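Progress report to the Chauhan Fund: Student Robotics Project, Stitville College
Prepared by Meenakshi Uniyal, project teacher
2024-06-09

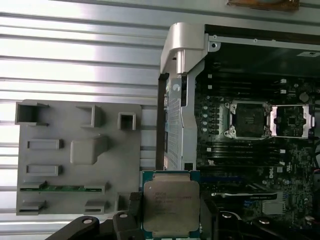 The gripper holding a processor beside the open workstation.

Dear Mr Rajput,

I am writing to report on the work of our robotics class since the grant was paid. The report follows the headings you sent me, but I have put the money near the end, as the spending makes more sense after the work has been explained.

What the project is for

As you will remember from our application, the students are teaching a robot arm to do small repair jobs on used computers. The school and the Cummont depot both throw away many machines in which only one part is bad. Our aim for this year is modest. We want the arm to pick a processor from a plastic tray, carry it to an open computer and lower it over the socket in the correct direction. Putting it fully in and closing the metal plate is planned for the second half of the year.

Where we are now

The class has 4 working groups. One group looks after the gripper, one the camera and the lighting, one the program, and one the written records. I was worried that the records group would be seen as the boring one. In practice they have become quite strict with everybody, and no trial is counted if the sheet is not filled in properly.

The computer we practise on is a Dell workstation with two processor sockets side by side. We keep the protective cap on one socket and work only with the other. This was the decision of Ilgın Bozkurt, our technician, after we bent pins in the first board during May. That board cannot be repaired. It is now used for teaching the names of the parts, and a second board of the same model was found for us at Cummont.

The students have made 322 recorded trials of the pick from the tray. Of these, 200 ended with the processor held straight and firmly enough to be carried. Most of the good ones come from the last weeks, so I believe the number does not show fairly how well the arm is doing today. For the second step, lowering the processor over the socket, we have only begun, and I prefer not to give a number yet. The direction is right more often than the position. The students say the arm is "nearly there" and I would say it is some distance away.

Difficulties

The first difficulty was the gripper fingers. The ones delivered by Stiltton had smooth faces and the processor turned between them when the arm moved quickly. Manee Ruangrit from the gripper group tried several thin linings. The present one holds well at low speed, but it wears, and we must change it regularly. I have asked Stiltton if they can offer a different material and I am waiting for the answer.

The second difficulty is light. The metal lid of a processor shines, and so does the ribbed metal surface where we put the tray. With the ceiling lamps on, the program sometimes took a bright stripe for the edge of the part. The camera group has moved the lamp twice and is now working with a softer light from one side. They would like to cover the metal surface with something dull in colour. I have agreed to it, but I asked them to finish the present set of trials first, so that the results can be compared.

The third difficulty is time. Our class meets after the normal lessons, and setting up the arm takes a good part of each meeting. From next term Archana Upadhyay has arranged for us to leave the equipment standing in the small workshop. I expect this will help more than any new part we could buy.

What the students have learned

Your form asks for this and I find it the hardest part to write. They can now hold a processor by its edges, explain why the contacts must not be touched, and read a wiring plan. They have learned to change one thing at a time, after one unhappy week in which they changed three and could not say which one had made the arm worse. Two students who did not speak much in the beginning now run the safety check before every session. The younger ones still find the programming heavy, and I have asked the older ones to write short notes for them in everyday language.

Spending

We have spent $3069 to date. The largest part was the gripper and its spare fingers. The rest went to the lamp, the linings, safety glasses and transport from the depot. The used computers were given to us without charge. All receipts are kept in the school office and I can send copies if you wish. I do not ask for any extra money in this period.

Plan for the next period

We will finish the trials at the socket and write down the results in the same way as for the tray. After this the students would like to try memory modules, which are longer and must be pushed in with more force. Ms Bozkurt wants to see the force measured before we try this on a working board, and I agree with her. We also plan an open afternoon for parents, and you and your colleagues at the Fund are warmly invited. I will send the day when the workshop is confirmed.

If anything in this report is not clear, please write to me at the school.

With kind regards,
Meenakshi Uniyal

4 comments
Shared 22 times

Recent items
Workshop timetable for next term
Thank you to the Cummont depot
Safety rules for the robot arm, new version
Notes from the parents' evening in May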